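Print this page | E-mail this page
Filed under: Site Checklists > Visits and Demonstrations > Robot Cells

OPEN DAY INSPECTION CHECKLIST - ARM DEMONSTRATION, REAL AND SIMULATED
Uravville site, August. Completed by Pirmin Lanz. Second reader: Lambros Ververidis.

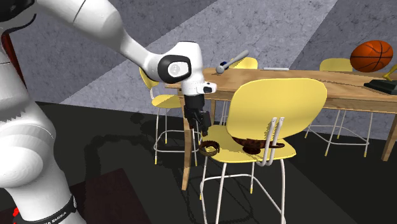
1. SCOPE

1.1 Covers the two stations visitors pass through: Station A (simulation, on the wall screen) and Station B (physical arm, behind the fence). The Sustunel conveyor line is on a separate sheet.
Result: noted.

1.2 Previous checklist available at the desk.
Result: yes. Two items were carried over from it, see 4.3 and 6.2.

1.3 Result codes: OK, OK with comment, OPEN, N/A. An OPEN item in section 4 stops the demonstration. An OPEN item elsewhere is settled between Lanz and Ververidis before the doors open at 10:00.

2. STATION A - SIMULATED SCENE

2.1 Correct scene loaded.
Result: OK. Table and yellow chairs, gray wall, dark floor. The scene file is the one approved for visitors, build 604.

2.2 Arm at the agreed start pose.
Result: OK. Hand pointing down over the seat of the middle chair, fingers slightly open and clear of everything.

2.3 Target objects present on the seat.
Result: OK with comment. The brown ring is near the front edge of the seat. The larger dark brown item sits farther back, partly under the backrest. Visitors will ask what it is. Presenters should call it "the strap" and all use the same word.
L.V.: The ring is the pick target for the first run. Leave the strap for the second, the fingers approach close to the backrest on that one.

2.4 Distractor objects on the table.
Result: OK. Hammer-like tool, thin white stick, basketball. None of these is a target in the visitor program. If somebody asks for the ball, the answer is that the ball is wider than the hand opens.

2.5 Lighting preset.
Result: OK. Diagonal bands of light on the back wall, soft shadows on the floor. Do not switch presets during a run. The renderer stalls for several seconds and the audience takes it for a crash.

2.6 Collision checking enabled for chairs and table.
Result: OK. Confirmed in the settings panel and by driving the hand into a chair leg before loading the start pose.

2.7 Reset function.
Result: OK with comment. Reset tested 15 times. Objects came back to their start positions each time. On one reset the screen stayed black until the window was clicked. Presenter to keep the mouse within reach.

2.8 Screen readable from the back row.
Result: OK. Status text was too small and has been enlarged. Check again after any restart, the setting is not saved.

3. STATION A - PRESENTER SCRIPT

3.1 Script states clearly that the screen shows a simulation.
Result: OK. First sentence. Last time it was in the fourth paragraph and a group left thinking they had seen a live feed.

3.2 Script does not claim that a simulated grasp proves a real one.
Result: OK with comment. The line "if it works here it works there" has been struck out. Replacement: "we try it here first."

3.3 Figures in the script match the log.
Result: OK. The log holds 1,094 simulated runs of the chair scene. The script gives the same number. It does not give a success rate, and presenters should not supply one from memory.

3.4 Running time.
Result: OK. 7 minutes with questions.

4. STATION B - PHYSICAL ARM

4.1 Fence panels closed and latched.
Result: OK. Each latch pulled by hand.

4.2 Gate interlock stops the arm.
Result: OK. Tested at reduced speed, then at demonstration speed. Restart requires the reset button outside the fence, as intended.

4.3 Emergency stop, operator position. (Carried over.)
Result: OK. The button was loose in its housing at the last inspection. Claeys replaced the housing. Pressed and released three times, no play.

4.4 Emergency stop, visitor side.
Result: OK with comment. Works. Children can reach it and some will press it. This is acceptable. The operator explains the restart and carries on.

4.5 Speed limit set for visitors.
Result: OK. Password held by the operator.

4.6 Base bolts and mounting plate.
Result: OK. Torque marks lined up.

4.7 Finger pads.
Result: OK with comment. Left pad worn at the tip. Usable for the day. Replace before the next session.
L.V.: Spare pads are in the drawer under the controller, not in the cabinet as labeled. Label to be corrected.

4.8 Cables clear of the full range of motion.
Result: OK. Arm driven slowly through the program with one person watching the cable loop.

4.9 Workpieces.
Result: OK. Foam blocks only. No glass, no tools, nothing with a sharp edge.

5. VISITOR AREA

5.1 Floor line visible.
Result: OK. Tape renewed at both ends.

5.2 Group size sign posted.
Result: OPEN, then OK. Sign was facing the wall. Turned and fixed.

5.3 Route from Station A to Station B free of obstacles.
Result: OK. A pallet truck was parked on the route and has been moved to the loading side.

5.4 Emergency exit clear, exit light working.
Result: OK.

5.5 Noise level at Station B.
Result: OK with comment. The arm itself is quiet. The compressor next door starts without warning and drowns out the presenter. Pause and wait.

6. SOFTWARE AND DATA

6.1 Demonstration computer off the production network.
Result: OK. Cable removed and tagged.

6.2 Automatic updates paused. (Carried over.)
Result: OK. Paused for both machines. Last time an update began in the middle of the second group.

6.3 Darker logging tool running on Station A.
Result: OK. Writes to the local disk, enough space left.

6.4 Backup recording available if the simulation fails.
Result: OPEN. The recording on the stick is of an older scene with a different table. It can be shown, but the script does not match it. New recording requested from Ververidis.
L.V.: Done at 9:20. Copied to the desktop, played through once.
Result after second check: OK.

7. RELEASE

7.1 All section 4 items OK or OK with comment.
Result: yes.

7.2 Actions remaining after the open day:
- replace left finger pad (4.7)
- correct drawer and cabinet labels (4.7)
- find out why the status text setting is not saved (2.8)
- black screen on reset, try to reproduce (2.7)

7.3 Released for visitors: P. Lanz, 9:35. Read and agreed: L. Ververidis.

Print this page | E-mail this page
Questions about this checklist: Uravville demonstration desk | Copyright Uravville site office | Back to top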